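# Bench automation at Mumo

**Bench automation at Mumo** is what we call the gradual handing over of sorting and placing jobs to robot arms in the Mumo repair workshop. I've worked there since before the first arm came in, so I've written this entry for the staff wiki in my own words -- feel free to tidy it up if you like your encyclopedias a bit stiffer!

## Background

Mumo mends small household devices, and for years every part that came out of one was sorted by hand into trays. It was slow and hard on the neck. The first arm arrived one September, set up by a firm called Cerkis, and it took seven weeks before any of us trusted it with a full shift (I was the last to give in). 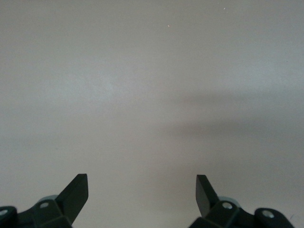 Sorting is still the main job the arms do, and it's the one I look after. Each arm picks a part, checks it and puts it in a tray, and my bit is everything either side of that. I plan the order of the trays, clear jams and go over the grippers before a run. Two black fingers with angled, squared-off tips do the holding, and I look at the silver screws on their mounting blocks every single morning, plus any stray threads near the fingers, which I pick off with tweezers. The pale grey surface gets a wipe as well, as even a tiny reddish-orange speck bothers me now. I never used to notice that sort of thing!

## Changes for staff

The biggest change is the pace of the day. We used to aim for 60 trays a shift and now it's 100, but my hands do far less of it. People who liked the quiet rhythm of sorting miss it, and I do too on some afternoons. Others moved to the Fistano bench, where the fiddly repairs are done, and wouldn't go back for anything.

Training changed too. New starters do the Ásgeirsdóttir course, our in-house one, which covers stopping an arm safely and teaching it a new tray layout. It runs to over 50 pages and could do with a trim -- the chapter on labels especially.

## Open questions

Pay grades for arm minders haven't been settled, and neither has who covers breaks on the late shift. For now we swap among ourselves and write it on the board by the kettle.

*Last updated 2 December 2021*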